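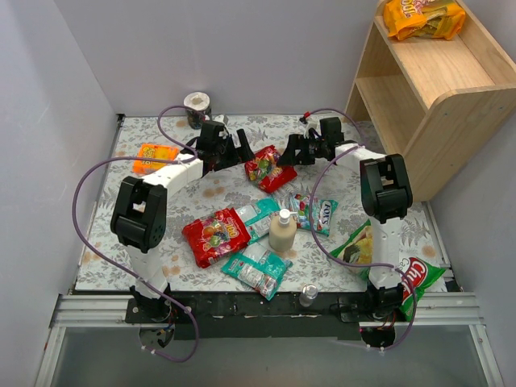
My first full day in the council gallery

So I finally did the thing I've been threatening to do since we moved to Totar, and went to sit through a whole council session. All of it! I took a sandwich, which I was told at the door I couldn't eat, and a notebook, which I was told I could keep as long as I didn't wave it.

The item everybody had come for was the Costa Street bus depot. If you don't live here, the short version is that the council wants to sell the old depot to a developer called Komov, and the people on the streets behind it would rather it stayed public. There's a petition with 252 signatures on it (mine is one of them, so take the rest of this however you like).

Things got off to a slow start. The session was meant to open at 6 and we were still shuffling in our seats at twenty past while somebody looked for the right version of the agenda. Then Councilwoman Giorgia Santoro moved to push the depot item to the end of the night, and you could hear the groan go right along the back row. Her side won that vote, and off we went into drainage.

I learned a lot about drainage. There is a culvert on the Mutine road that has been "under review" since before my daughter was born, and she's in middle school now.

By the time the depot came up, half the gallery had gone home to put kids to bed. Thabiso Hlongwane spoke first for the residents and he was very good – calm, no notes, kept to his three minutes. He asked why the valuation was done before the zoning change and not after. I thought that was a fair question and I still think so. Arif Gazi, who chairs the finance side, said the answer was in the appendix. Somebody behind me shouted "Which appendix?" and got a warning.

And then it all got a bit heated. Thomas Mancuso stood up and said that if the vote went ahead with the public papers incomplete, he'd walk out, and Santoro said he was welcome to, and he did! Five others went with him, so that's six empty chairs on one side of the room, and suddenly there was a lot of whispering with the clerk over whether they still had enough people to vote on anything. I've only seen this sort of thing on TV and I have to say it's much slower in person. They stopped for around 19 minutes. I ate my sandwich on the stairs.

When we went back in, the clerk read out a rule I didn't follow at all, and the depot was put off until the August session. No vote, no sale, no decision. A couple of people clapped. Thabiso didn't, he just packed up his folder and asked the clerk for a copy of the appendix.

I walked home with Védís Brynjólfsdóttir from the end of our street, who has been going to these for years and thinks the delay helps Komov more than us. People lose interest over the summer, she says, and then it goes through on a quiet night. I'd been feeling pretty pleased up to that point.

Anyway, I'm going in August. If you live nearby and want to come, leave a comment and I'll save you a seat near the radiator side – the other side has the door and it bangs. Eat first.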